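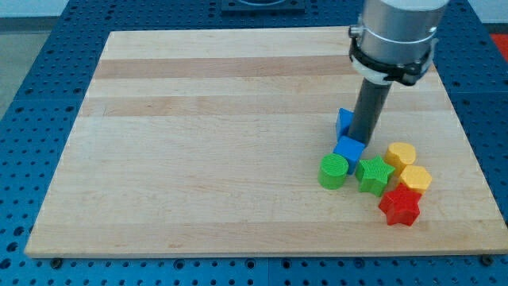 Tokidden is hiring a part-time toy sorter and checker for the returns room at our Fledau site. We lend sets of play blocks and puzzles to day care centers, playgroups and family doctors, and every set that comes back has to be sorted, cleaned and made complete before it goes out again. Most of the work is with small plastic pieces like the blue cubes, the green cylinder and the green star, which are put out on a wooden board and checked against the card for their set. You will need an eye for shape and color and the patience to do the same job well many times in a shift.

What you will do

Open returned boxes and match the pieces to the set card
Wash and dry plastic pieces, and wipe down wooden ones by hand
Check each piece for cracks, sharp edges and worn spots
Pull spare pieces from the drawers to fill gaps
Record missing or damaged pieces on the return sheet
Repack the set, label the box and put it back on the right shelf
Keep your table and board clean between sets

We hold over 300 sets, and the busiest stretch is December, when many centers close for the holidays and send everything back together. Extra shifts are offered then but are not required.

What we ask for

Good close-up vision, with glasses or contacts if you wear them
Normal color vision, as many sets have the same shape in more than one color
Ability to lift a packed box and carry it to the shelves
Enough written English to read set cards and fill in the return sheet
A background check, which we pay for

No experience is needed. People who have worked in a day care center, a library or a stockroom often settle in quickly. Training takes 2 weeks and is paid at the full rate.

Hours and place

Shifts start at 9 in the morning and run until early afternoon. The returns room is on the ground floor of the Naqvi Building, Door 66, with step-free access from the parking lot. You can sit or stand at the tables. Aprons and gloves are provided. There is a small kitchen with a fridge and microwave.

How to apply

Send a short letter saying why the job suits you and which mornings you can work. A resume is welcome but you do not have to include one. Letters can be left at the front desk or mailed to Tokidden Returns, Naqvi Building, Door 66, Fledau. Please include a phone number.

Applications close 31 Dec 2019. Applicants we would like to meet will be invited to a short visit, which includes sorting one set at the table.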